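Skarnater Slotted Basket, white

I've been selling artificial flowers for a while now, and the thing people ask me about most isn't the flowers, it's the basket I keep them in! So I finally got a stack in and gave it a page of its own.

It's the plain white plastic one from Skarnater. The rim is rounded, so it doesn't snag petals when you pull a stem out (my old wire one shredded a whole bunch of hydrangeas), and there are slots in the side, handy when you want to rinse the dust off and let everything drip. I've had my own pair since September and they've been dragged to every workshop with Nele Schouten, who is not gentle with her baskets.

What fits? Long-stemmed roses will stick out over the top, and I like that, you can grab them by the stem. Loose leaf sprigs and hydrangea heads go underneath. Don't squash the big blooms down, please, they do spring back but it takes ages.

The Loltine roses and the leaf sprigs are sold separately, by the way. I get that question a lot. Baskets come in packs of 2, or 8 if you're setting up a class and want one for each person. Wipe clean with warm water and a drop of dish soap, no bleach.
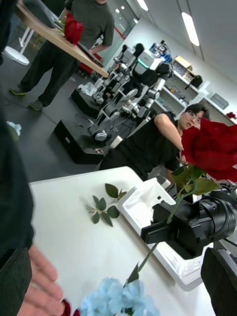 Red rose, leaf sprigs and a pale blue hydrangea with the white basket on the workshop table.

Comments (3)

Mulder
Got the 2-pack for my craft closet. Good size, stems stay put. Wish they came in green too.

Luuk Nijs
Does the rose come with the leaves already on, or do you add those yourself?

Barkico
We ordered the 8 for our evening class and they stack nicely. One had a scuff on the rim and it was swapped right away, thanks again!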